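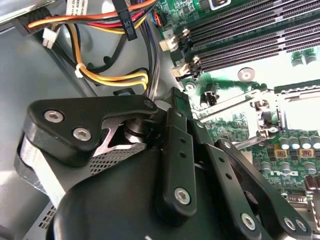 ## Re: [oldboxes] Dead or just sulking? Desktop won't start after move

Quick one, on my lunch, will do it properly at the weekend if I get time. Replying in bits under the quote. Bottom-posters can tell me off later.

On August 17, 2019, a list member wrote:

> Hello all, long time reader, first post I think. I have an older Pakari desktop that lived under my desk for years with no trouble at all. We moved house to Endudham and it came in the back of the car, wrapped in a duvet. Plugged it in last night. Light on the front comes on, fans spin for a second or so, then everything stops. Tries again by itself, same thing, over and over until I pull the plug.
>
> I have had the side off and nothing looks burnt. No funny smell. It has a 430 watt supply in it, original as far as I know. The graphics card was added later, second hand, and so was one of the sticks of memory.
>
> There are photos on the disk which I'd very much like back. My backup is from November so most of them are safe but not the recent ones. Is it worth taking to Georgiou on the high street or should I give up and get a new one? Don't mind having a go myself if somebody tells me the order to do things in.

Right.

> Light on the front comes on, fans spin for a second or so, then everything stops.

Don't give up on it. Start, stop, start again after a car journey is loose something nine times in ten. Memory or the graphics card, usually. Heavy card hanging off a slot, duvet or no duvet, works its way out over every speed bump.

Order I'd do it in:

1. Plug out of the wall. Hold the front button in for a few seconds to drain it. Lay the case on its side on a table, board facing up. Not on carpet.
2. Photo of the inside with your phone before touching anything. Every cable. You will not remember which way round the little front panel ones go.
3. Touch bare metal on the case. Keep doing it.
4. Graphics card out altogether. There's a catch at the end of the slot, push that first, don't just heave. If the board has its own video socket put the monitor on that.
5. All memory out. One stick back in, an original one, slot nearest the processor unless the manual says otherwise. Push until both ends click. Harder than you'd like.
6. Big power plug on the board, and the small square one up by the processor. Everybody forgets the square one. Off, on again, firmly.
7. Try it.

If it stays up with one stick and no card, put things back one at a time, plug out of the wall every time, until it sulks again. Last thing in is your culprit, or its slot is.

If it still cycles, have a look at the processor cooler. The kind with four plastic pegs is a pain, one peg lets go and the whole thing lifts at a corner. Gets hot at once and the board shuts itself off. Wiggle it gently, it should not move at all. If it does, you want fresh paste, small blob, and press the pegs in diagonally.

> It has a 430 watt supply in it, original as far as I know.

Old supply plus added card, I'd be a bit suspicous. It may have been just about coping. Don't open the supply itself, whatever anybody on the web says. Borrow one and try it. I have a spare 600 here, a Birker, ugly and noisy but works, and can post it if you cover the stamps. You wouldn't need to screw it in, just sit it next to the case and run the cables over. SATA power, the big plug, the square plug, done.

Do NOT mix cables from one supply with another even if they fit. Some have the same plug and different wiring. I killed 2 disks that way and I still go quiet when I think about it.

> There are photos on the disk

Do this first really, should have put it at the top. Take the disk out before you start power cycling it any more. It won't like being started and stopped twenty times in a row. Four screws, two cables. A USB dock or a cheap adaptor lead will read it from any other machine. Copy the photos off, check a few open, THEN play with the desktop. If it clicks or grinds stop straight away and leave it alone, and ask here again before you do anything.

> Is it worth taking to Georgiou on the high street

Never used them, can't say. Ask what they charge just to look, and whether that comes off the bill. If they want to keep the disk overnight take it out first.

As for new: depends what you do with it. Mine dates from not long after 2000, does letters and the printer and that's all I ask of it. For photos I'd want something younger. But a dead stick of memory is no reason to throw out a whole computer.

While the side is off get the dust out. Soft paintbrush, and hold the fan blades still with a finger when you use the hoover near them. Swap the coin battery too if the clock has been drifting, costs next to nothing, flat side with the writing facing up.

Post back with what board it is (printed on it somewhere, often between the slots) and wether you get any beeps. Count the beeps. No beeps at all with all the memory out might only mean there's no speaker fitted, so don't panic about that on its own.

Got to run, will check the list tonight. Shout if you want the Birker and I'll wrap it up.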